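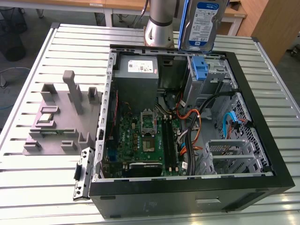 Re: drive extraction, rail contact vs. vision-only

Hubert Leitner wrote:
> Your summary gives the success rate for the drive step but
> doesn't say what the policy sees. Is the fixed camera in the
> observation, or only the wrist view? And do you count a run as
> failed if the drive comes out but touches the cage on the way?

Hubert,

Both. The policy takes the fixed view and the wrist view at the same resolution, plus joint positions. No force signal. We trained on 56 demonstrations of the drive step, all on Dell towers laid on their side with the panel off, and held out 11 runs for evaluation.

Contact with the cage is not a failure. Contact that shifts the chassis is. That distinction was missing from the summary and will go into the Drotemis report in December.

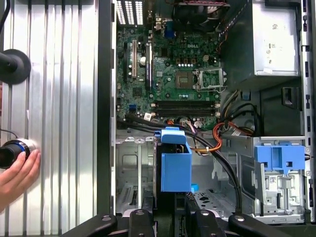

Wrist view, open case with the blue drive carrier upright.

On the ablation: dropping the fixed view cost us 2 runs out of the 11, both during approach. Dropping the wrist view was much worse. From the fixed camera the carrier rail is a few pixels wide, and the policy closes early or on the wrong side of it. I would not read much into the first number – the sample is too small – but the second effect showed up on every seed.

The harder problem is occlusion. Once the gripper is deep in the case, its own linkages hide a good part of the wrist image, and what is left is mostly power supply, motherboard and drive bay frame.

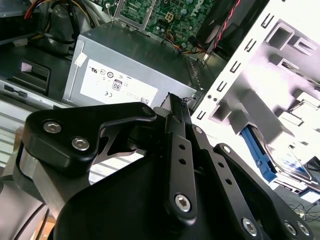

We tried masking the gripper pixels before the encoder. It made no measurable difference, so the mask is out of the current branch. A longer observation history helped more: with 2 past steps the policy hesitates less above the bay, though it gets slower to correct when a cable moves.

Matching your Jorkmont split should be simple if you send me the episode list. I also need to know whether your grasp labels mark first contact or full closure. Ours mark closure.

Matúš Charvát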